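Trastville to change how it bills homes for water

Posted 29 Jan 2020

TRASTVILLE — Households in Trastville will move from a flat yearly water charge to metered billing in June, after the town council voted Monday night to approve a new contract with Clostent, the company that runs the local supply.

The change affects every home on the town system except those on the Mocanu side of the river, where meters were put in when the streets were rebuilt. Homes that already have a meter will keep it. Everyone else will get a letter with a date for the work.

Under the current system, a retired person living alone pays the same as a family of six. Council member Veronica Coman, who brought the proposal forward, said that was the complaint she heard most often.

"People who use very little have been asking for this for years," Coman said. "They open the bill and it has no connection to what comes out of the tap."

Clostent says each installation should take less than an hour. In most houses the meter will go at the street, in the box that holds the shutoff valve. In older buildings, where one pipe feeds more than one apartment, the meter will have to go indoors, usually under the kitchen sink.

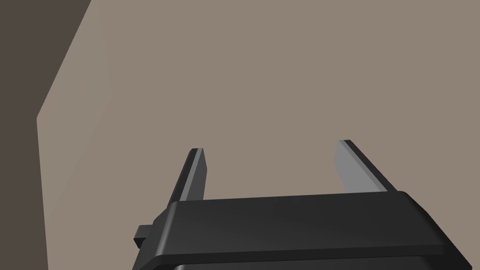 Those older buildings are where most of the questions came from on Monday. Garba Ekwueme, who owns a four-unit building on Purnport Road, told the council that his tenants share a single line and that splitting it would mean opening up walls on two floors. He asked who would pay.

Ionuț Avram, the regional manager for Clostent, said the company will cover the meter and the labor to fit it, but not changes to pipes past the shutoff valve. Owners who don't want to split a line can keep one meter for the whole building and divide the bill themselves.

Ekwueme said after the meeting that he would probably do that. "It's not what I wanted, but I'm not tearing out kitchens," he said.

The contract sets a monthly base charge of $16 for all homes, with water used billed on top of that. Clostent told the council that a two-person household using a normal amount should pay around $80 for three months, base charge included. The flat charge now works out to $84 for the same period.

Larger families are likely to pay more. Council member Relu Ardeleanu voted against the contract for that reason. He said the town should have asked for a lower rate for homes with three or more children, and he wanted the vote put off until Clostent had priced one.

"We were given one set of numbers for one kind of household," Ardeleanu said. "I have neighbors with five kids. I can't tell them what they'll be paying."

Coman said a family rate could still be added when the contract comes up for its first review, which is set for the end of its second year. Avram said the company was open to discussing it but made no promise.

The town has used a flat charge since the pumping station on the north side was built. Leaks have been hard to track under that system. The public works department knows how much water leaves the station but has no way to tell how much reaches homes and how much is lost in the ground on the way. Gonzalo Garrido, who heads the department, said meters will let his crews compare the two figures street by street.

He said the oldest pipes are on the blocks behind the rail station, and he expects to find the worst losses there. Repairs to the main lines are paid for by the town and are not part of the Clostent contract.
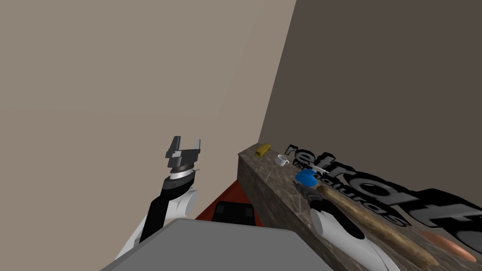 Do residents need to be home when the meter is installed?

Only if the meter is going inside. For meters at the street, crews will knock before they shut off the water, and they will leave a card on the door if no one answers. The water should be off for 20 minutes or less. People with indoor installations will be asked to pick a morning or afternoon visit and to clear out the space under the sink beforehand.

The first letters will go out to homes on the north side, followed by the center of town and then Purnport Road. Residents who depend on running water for medical equipment at home should call the public works office before their date so that crews can bring a temporary supply.

Bills will still come every three months. The first metered bill will cover only the days after the meter was turned on, with the rest of the period charged at the old rate. Anyone who has paid the flat charge for the full year will get the unused part back as a credit — no form is needed.

The council's next regular meeting will be held in the library basement while the heating at town hall is being repaired.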